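STORAGE AND SMALL STOCK, SESSION 8
The open bin, and what goes on at the bottom of it
Handout, Dramham evening program, May 2023. Notes by Sang-wook Shin

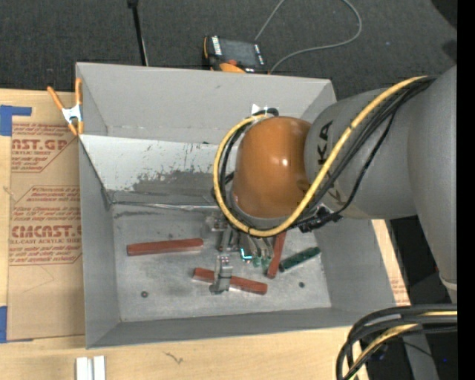 Matilde Garcia objected at the end of the last session that a whole evening on bins was a lot of evening, and that where she works a bin is where you put a thing when you have stopped caring where it is. I wrote that down and would like it treated as our working definition until somebody improves on it.

1. What we mean by a bin

For this course a bin is an open-topped container with a floor and walls, in which the pieces have no assigned places. A tray with slots is a tray. A drawer with dividers is a row of small bins that happen to slide together. A bucket is a bin with a handle and a social problem.

The catalogs will not help you with this. The Stivton catalog has a tub, a tote, a pan and a "picker," and I have measured them and two are the same object in different colors. Use the words however your shop uses them, but write down what you mean on the first page of any plan you hand in. Last August I graded a plan that said "totes" throughout and meant three things by it, one of them a cart.

2. Floor, walls, corners

Floor. The floor does most of the work and gets none of the attention. Elongated pieces dropped on a flat floor will lie flat if there are few of them. Add more and they start lying on each other, and from then on you no longer have a layer, you have a pile. The change comes sooner than people expect. In our trial with short bar stock in the practice room, the first crossed pair turned up with 13 pieces in the bin, which had space for many more than that if anyone had laid them out neatly. Of course, anyone willing to lay them out neatly should be using a tray.

Walls. High walls keep stock in and hands out. A low front with a high back is the usual compromise: you reach over the front, and the back stops whatever you push away from you. Sloping walls send pieces toward the floor and make the bin easier to clean. They also cost you floor, a point you will discover when you draw the bin from its outside measurements and then try to fit your stock into the inside.

Corners. Every piece you can't get hold of will be in a corner. A long piece lying against a wall gives you one side to grip. In a corner it gives you less. Keep this in mind when someone offers you a deeper bin as the answer to running out of room.

3. Reading the wear

The bin at the top of this handout is gray metal, with a floor worn to a mottled finish, and it sits on a light wooden tabletop. Look at the pale panel below the back wall. The coating is chipped and scratched away in ragged streaks, and the bare patch is dark and broad. I use it because it makes a good first exercise: before you read on, write two sentences on what you can tell from that patch, and then cross out whichever one you made up.

Most people write that the stock did it. Perhaps. A wall can lose its coating to stock sliding against it, to tools, to being stacked inside another bin, to a cleaning brush with opinions, or to having been scraped along a doorframe by somebody who was late. The mark is evidence that something rubbed there. It doesn't come with a signature.

What wear can do is tell you where to watch. If you are reviewing a storeroom and one wall of every bin is scuffed in the same area, spend an hour there and see what touches it. Don't propose a new liner on the strength of the scuff alone. Jin did this to me when I was new: I recommended rubber liners for a whole aisle, and the scuffs were from the shelf lip above. The liners were very nice. They were still in their wrapping when I left.

A note on seams. Wherever a panel meets a floor there is a line, and where there is a line there is grit. An uneven seam catches thin stock and washers. Run a fingernail along it (gloved, please, we had that conversation in the first session) before you put anything thin in.

4. Few pieces, many pieces

There are four bars in the pictured bin, three brick-red and one dark green. That is a low fill, and a low fill is a different job from a high one. You can see each piece. You can decide which to take. The trouble is that a low fill is also when people stop looking, on the theory that anything with four things in it is under control.

Some terms we will use for the rest of the course:

Fill: how much of the usable inside volume is taken up, pieces and the air trapped between them included.

Scatter: how the pieces lie relative to one another. Low scatter means mostly parallel. High scatter means somebody tipped a box in.

Reach: the distance from the rim you are leaning over to the piece you want.

Dregs: the last few pieces, which stay at the bottom for months because each new delivery lands on top of them. Every storeroom has dregs. When the Tida stockroom was emptied for repainting, the inventory came to 1,318 fasteners, and 46 of those were a size the shop had stopped using so long ago that the label on the bin was typed on a typewriter.

5. Mixed colors in one bin

Color is the cheapest sorting system there is, and it breaks down the moment two people disagree about what the color means. Red may be a length, a supplier, a warning, or the paint that was open that day. If you keep two colors in one bin, one of the following should be true, and the label should say which.

The colors mean nothing and anyone may take any piece.
The colors mean something and the bin is a temporary stop on the way to somewhere better.
The colors mean something, the bin is permanent, and picking by color is part of the job.

The second is the one you will meet most. "Temporary" in a storeroom has no upper limit. I have a bin at home marked SORT THESE which has moved house with me twice.

If you do have people picking by color, check the light. Dark green on a worn gray floor is harder to find than brick-red under a yellowish lamp, and some of your colleagues will have trouble telling red from green at all and may not have mentioned it to you. A notch, a stripe, a stamped number or a second bin will cover you. I would go for the second bin. It costs less than the meeting.

6. Emptying

Schedule it. A bin that is topped up and never emptied is a museum with poor visitor facilities. The method we teach is dull, and it works:

Take everything out onto a cloth or a board.
Brush the floor and the seam. Look at what comes out before you throw it away.
Check the walls for burrs and lifted coating.
Put back the oldest stock first if you pick from the bottom, last if you pick from the top. Most people pick from the top and load as if they didn't.
Write the date on the label, over the old date if you must.

Matilde Garcia's shop does this at the end of each quarter and she reports that the argument about whose turn it is takes longer than the emptying. Budget for both.

7. For next time

Choose one bin, at work or at home. Kitchen drawers count if you can show they have no dividers and no plan. Draw it from above with inside measurements. Mark where the pieces lie on an ordinary day, so please don't tidy it first; I can tell, and the drawings of tidied bins are all the same drawing. Then mark any wear on the walls and floor, and give for each mark two possible causes, neither of them "general use."

Empty it, following section 6, and list the dregs. No more than a page. Last term's best list included a door key, and the author has since found out which door.

Reading: the chapter on containers in the course pack, skipping the table of plastics, which is out of date. Bring the Stivton sheet and a tape measure that reads in whatever unit you used for the drawing. The room is unlocked from half past six, and the gloves are in the tub by the sink. Or the tote. It's the blue one.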